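**Ticket 3145: Arm stalls at bracket contact, rack side**
Site: Hastirton. Opened Dec 26, 2019, by whoever lost the draw for the holiday shift (me).
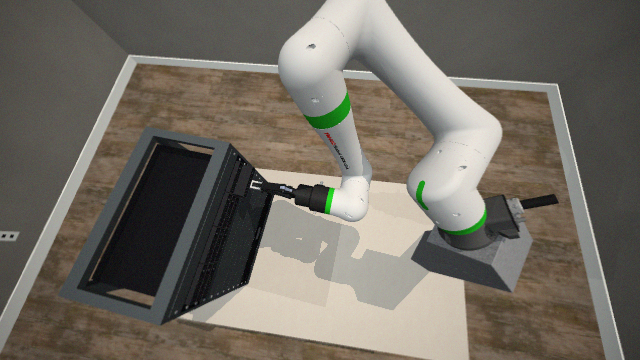

## What's wrong

The Dadari cell model runs fine until the gripper brings the little fork bracket up to the perforated side of the rack. Then the arm stops, thinks it over, and throws fault 507, "unexpected contact." Contact is the whole point of the job, so I'd call it quite an expected one.

Same fault on every run since I loaded the new rack model. The old rack model never complained. It was also the wrong rack, so it had less to complain about.

## Setup

- Simulator: Collside, current build, default gray room and plank floor
- Arm: white model with green bands, on the stone-look pedestal
- Tool: black fingered gripper, bracket already held at start
- Rack: new model, lying at an angle to the arm, next to the cream mat
- Program: `bracket_seat`, step 83 is where it quits

## Log

**First try.** Restarted the simulator. Fault 507. Restarted the computer, out of respect for tradition. Fault 507.

**Second try.** Slowed the approach to a quarter speed. The fault now takes four times as long to arrive, and I got to drink most of a coffee. Put the speed back.

**Third try.** Raised the contact force limit. The arm pushed harder and the bracket went partway into the rack wall, as if the steel were pudding. Then 507. Put the limit back and made a note never to do that on the real cell.

**Fourth try.** Checked the tool offset. Somebody had typed the finger length in twice, once in the tool file and once in the program. Fixed that, felt very clever, ran it again. Fault 507. I'm leaving the fix in anyway.

**Fifth try.** Turned on the collision shape view, which I should have done before the coffee. The rack we see has holes in its side. The rack the simulator believes in is a solid box with a skin 4 mm fatter than the drawn one. The arm has been knocking on a wall that only it can feel, and reporting it correctly each time. I owe it an apology.

## Reply from Angharad Dafis

> The importer does that by default. It wraps anything complicated in a box to save time. Birhane had the same trouble in June with a door hinge. Re-import the rack with "exact mesh" checked for the side panel only. Don't check it for the whole rack or you'll be there until spring.

## What I did

1. Saved a copy of the scene.
2. Deleted the rack and re-imported it, with exact mesh on for the side panel and plain boxes for everything else.
3. Checked the whole rack by mistake. Waited. Killed it. Did step 2 again properly.
4. Put the rack back at its old angle using the numbers from the saved copy.
5. Turned the collision view on and compared the holes with the drawn ones. They match now.
6. Ran `bracket_seat` from the top.

Step 83 passed. The bracket seated and the gripper let go of it. Ran it again with the approach at full speed and got the same result.

## Still open

- The black cable or plug on the base has no collision shape at all, so the arm could swing straight through it and never know. Low priority in here, less so on the floor. Separate ticket, please.
- The importer should warn people when it swaps a shape for a box. I've asked Collside support. They've sent me a survey.
- Don't copy the program to the real cell until Angharad has gone over the tool offset. The doubled number may be in the live file too, and I'd like someone awake to look.

Status: fixed in simulation, waiting on offset check.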